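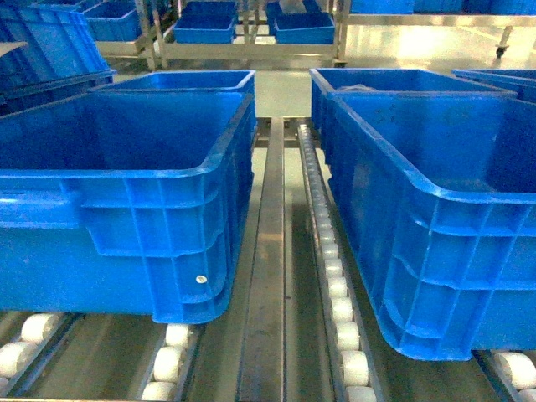 # Tutero L2 Two-Lane Tote Feed Kit

The Tutero L2 is a gravity roller feed for small automation cells. It was designed by Fulgencio Cordero at the Allix shared workshop and is supplied as a parts kit with drawings and controller code. The kit serves member-built arms and mobile bases that need totes presented at a repeatable position.

## Layout

Two lanes run side by side with a flat stainless steel rail between them. Totes queue end to end in each lane and can be drawn from either one. The rollers are white and sit in metal channels — single sections can be pulled and replaced without unbolting the rail.

- Lanes: 2
- Maximum load per lane: 200 kg
- Roller pitch: 57 mm
- Lane slope: 3 percent
- Stop position tolerance: 3 mm

Totes are not included. Any rigid, flat-bottomed tote will run. Check ribbed walls for clearance at the rail before loading both lanes.

## Controller

An Imov stop controller handles lane release. It accepts a dry contact or a serial command and holds the queue until the pick is confirmed. Default release delay is 50 ms. Raise it if the second tote creeps during a pick.

## Support frames and post marking

Frames for adjoining equipment are welded from square tube, painted red, and leveled on round metal feet. Level the frame first, then set the lanes to it.

Posts within reach of a mobile base should carry red and white diagonal reflective tape on every face that can be approached. Butt the strips at the corner. The upper edge of the wrap is the first place to tear and should be trimmed and re-taped when it does.

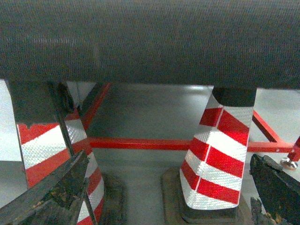 ## Assembly notes

1. Mark the lane centerlines on the floor.
2. Set the rail and check it for straightness.
3. Fit the roller channels from the discharge end.
4. Run one empty tote down each lane before wiring the stops.
5. Load the Ambaye lane profile and teach the two pick points.

Rodrigo Casado maintains the lane profile. Revision 3 replaces the June release and corrects the right-lane offset. Drawings were last updated September 19, 2024.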